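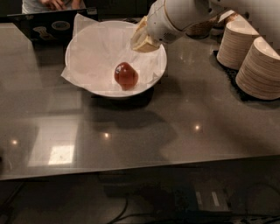
A wide white bowl with a sheet of tissue in the bottom, and the paper bowls close by on their mat.

I have been lining bowls with tissue paper for longer than I care to admit, and I still get asked about it every time people come over, so let me put it all down in one place. It started with a box of candied fruit that somebody brought us one April. I tipped the whole lot straight into my good white bowl, and by evening there was a sticky ring around the bottom that took me two soaks and a fair bit of muttering to shift. Ever since then, the paper goes in first!

Plain white tissue is what I like best for anything wrapped or dry. If the treats are sticky or sugared and will be touching the liner, use food-safe tissue or parchment (gift-wrap tissue isn't always meant for food, so do check the packet). Crumple the sheet gently in your hands before it goes in -- a loose ball, then open it out again -- and it will settle into a shallow bowl much more willingly than a crisp flat one. Let the corners poke up over the rim. I used to trim mine into a tidy circle, and it slid around every time somebody reached in.

Don't fill the bowl to the top. A small handful in the middle looks generous enough with all that paper around it, and you can top it up from the kitchen. Anything red or amber looks lovely against white, especially on a dark counter.

Now, paper bowls. My neighbor Ka-ming Yeh taught me to lay the stacks down on their sides when there's a crowd coming, and I was doubtful, but she was right. A tall upright stack wobbles, and people always seem to pull up 3 or 4 at once. On their sides you can ease one off the end with a finger and thumb. A textured mat underneath keeps the stacks from rolling away, and a woven basket makes a good bookend if you have one handy (ours came from Nistley, years ago, and has held everything from onions to mittens).

A word about shiny dark counters, which I love and which show every last crumb. Wipe with a barely damp cloth first, then go over it right away with a dry one. Ordinary dish soap is fine, but just a drop, or you'll be chasing streaks all afternoon. I do mine before the bowls go out and then leave it alone until everybody has gone home.

When it's over, gather the tissue up by its corners and lift the crumbs out with it. The bowl usually needs no more than a quick rinse. Leftover paper bowls go back in their sleeve, open end folded under, on the high shelf next to the cake tins.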